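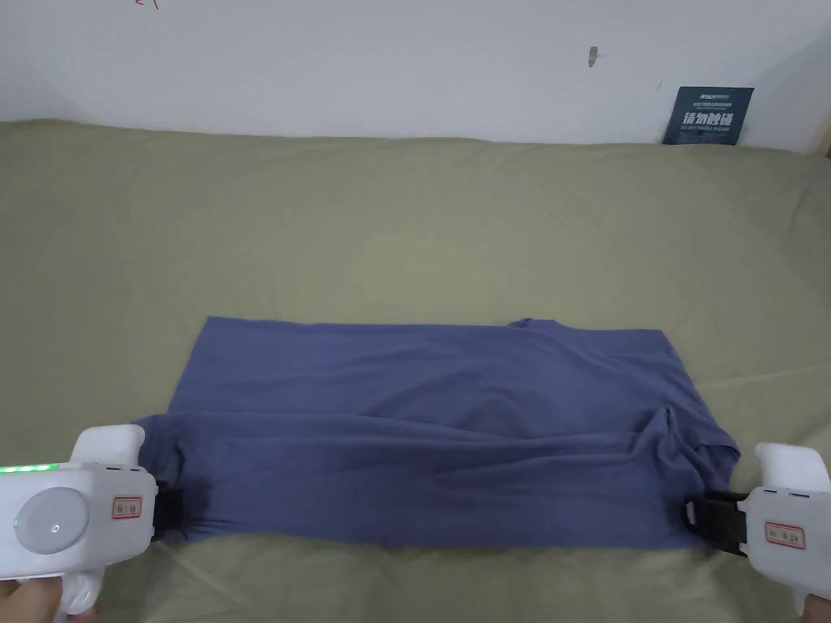 Shirts first, they're the bulk of any small dresser. Fold on something flat and bigger than the shirt — bed is too soft, you chase wrinkles all night. I throw a piece of fabric over the table so nothing slides. A blue tee like this one, bottom folded up over itself, long and wide, is a decent start, but get your palms on it before the next fold. Wrinkles running sideways get pressed in by everything stacked on top. Collar too. If the neckline bunches up into a bump, pull it flat now, it won't fix itself in the drawer.

More drawer and closet stuff, in no order, been meaning to type these up since November.

**Stand them up.** Short-sleeve things go in on edge like files. Half-full drawer? They flop. Put a shoebox lid in sideways as a divider, move it as the drawer fills.

**Sticky wooden drawers.** Rub a candle stub along the runners. Plain white candle, no scent. Pull the drawer out all the way, wipe off old gunk, rub, slide it in and out a few times. Did ours 2 years ago and the top one still glides.

**Musty smell.** Take everything out. Vacuum the corners with the skinny nozzle, wipe with white vinegar and water, leave the drawers out overnight. Baking soda in a saucer if it's still bad. Ah-rin swears by bar soap, still in the paper. Works but then your socks smell like soap — fine by me.

**Sweaters.** Never hang. Shoulders go pointy and you're stuck with it. If you must, fold it over the bar of the hanger, arms and all. Heavy ones on the bottom of the pile.

**Moths.** Cedar blocks quit smelling after a while, sand them lightly and the smell comes back. Cedar won't kill anything that's already in there though. Suspect sweater goes in a sealed bag in the freezer, a week at least. Let it come back to room temperature before you open the bag or it gets damp.

**Odd socks.** One small bag on a hook by the washer. Anything still single when the bag's full becomes a dust rag. No appeals.

**Sheets.** Whole set goes inside one of its own pillowcases. Saves hunting. Write the bed size on a scrap of masking tape and stick it on the shelf edge, not the cloth, the glue stays in after a hot wash. Ask me how I know.

**Jeans.** Fold in half leg to leg, tuck the crotch point in so you have a straight edge, then thirds. They don't need refolding evry time you grab a pair.

**Hangers slipping?** Wrap a rubber band around each end. Or a dab of hot glue, let it set completly before you hang anything on it. Marcela used pipe cleaners, also good, bit fuzzy looking.

**Closet rod sagging.** Long rods need a bracket in the middle, into a stud. Don't trust drywall anchors with winter coats. Emil did, and we picked coats up off the floor on a Sunday morning.

Shelf liner next time, I have to go measure the hall closet again first — lost the paper I wrote it on.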